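Writing the rules down: handheld grippers and the check sheet

Arnout Verbruggen edits the operating practice for handheld gripper recording at Stodau. The document covers what happens between unpacking a pair of grippers and handing over a session that another team can use. Its fourth revision went out in June. We spoke by phone after the first groups had worked under it.

The earlier revisions were largely about file naming. Verbruggen describes them as correct and of little use to an operator.

"You could follow every line and still deliver a session that had to be thrown out," he says. "The names were right, the folders were right, and the marker mount had been put back on one notch over. That is a mechanical fault. It has no business being found by someone reading files."

The new revision therefore starts with the hardware. The operator inspects the marker mount before power-on: faces clean, no lifting at the edges of the printed pattern, mount seated against its bracket, screws tight. A mount that moves under finger pressure is a stop condition. The operator may not tighten it and carry on. The mount is tightened, the offset between mount and jaw is checked again on the fixture, and the result is entered on the sheet with initials.

"People object to that one," Verbruggen says. "Tightening a screw takes seconds and the fixture takes minutes. But the offset is a number that everything downstream relies on. If you touch the screws, you no longer know the number."

The jaw pads get their own line. Pads are replaced in pairs, never singly, and a worn pad is bagged and labeled with the gripper's side. Dewulf, which supplies the pads for Stodau's units, had asked for the labels so that wear could be compared between left and right.

A second section deals with the workspace. Revision three said only that the area should be "suitable." Verbruggen removed the word. In its place is a procedure: the operator holds both grippers in the working position, turns each wrist through the range the task will need, and confirms that at least one marker face on each mount stays in view throughout. If a wrist position hides every face, the task is laid out again or the operator moves.

He is strict about doing this in the real position, seated if the task is seated. "A standing check for a seated task tells you nothing. The elbows are in a different place and the forearms cover different things."
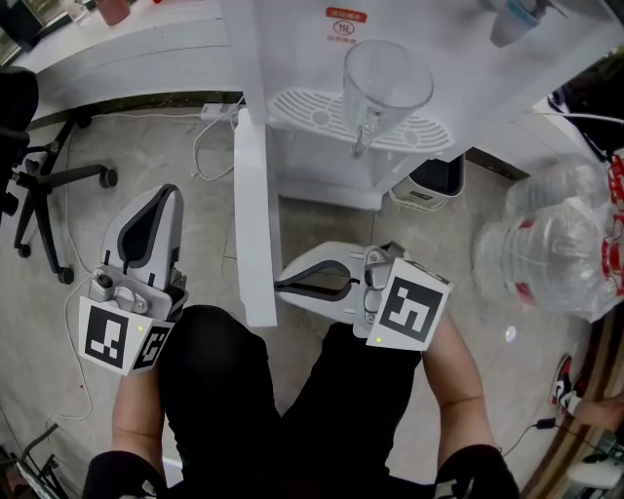 Both grippers held out from a seated position near a water dispenser. The left points ahead, the right is turned sideways with a marker facing upward.

Cables have been the subject of the most correspondence. The document asks that any cable running from a gripper have enough slack for the full reach, that it lie on the side away from the operator's feet, and that it not pass under a chair that can roll. Power strips stay where they are once recording has started. Verbruggen would have preferred a fixed cable route for every station, but the sites using the document are ordinary rooms and differ too much.

"At Grisusano they wanted a drawing. I can't make a drawing that holds for a kitchen and an office. So the rule is written as a result. At full reach, the cable doesn't pull on the mount. How you get there is up to you."

Water has a separate paragraph. For tasks at a sink or a dispenser, containers are filled before the session unless filling is the task, and mains connections are kept off the floor on the wet side. If liquid reaches a gripper, the unit is powered down, tagged and taken out of use until it has been opened and inspected. Wiping it off doesn't count as inspection.

Other people in the room are allowed, with conditions. They must have agreed to be recorded, the agreement must be on file before the session, and they stay out of the reach envelope while the grippers are closing. Revision three required an empty room. Verbruggen says the requirement was routinely ignored and produced sheets that were untrue.

"I would take a weaker rule that gets followed. When an operator signs for an empty room with a colleague sitting next to them, the signature on the rest of the page is worth less too."

The check sheet has 28 items on one page. An early draft had 60 and was tried at Zarex, where operators began ticking in columns. Items were merged or dropped until each remaining one could be failed by a specific observation. "Equipment in good order" went. "Indicator lit on both grippers" stayed. The color and position of the indicator are given in the unit's own manual, and the sheet refers to it.

Verbruggen doesn't regard the indicator as proof of much. In the document it confirms power and nothing else. Synchronization is tested separately: the operator brings both jaws together 3 times at the start of the session and again at the end, and the closings are compared with the video. A session without the closing test at the end is marked incomplete and is not repaired afterward.

Open points for the next revision include left-handed operators, whose preferred cable side conflicts with the present wording at some stations, and the interval between fixture checks for units that haven't been disturbed. The current interval is one working day. Verbruggen has requests to lengthen it and wants to see the fixture logs first.

"Send me the sheets with the failures on them," he says. "I have plenty of clean ones."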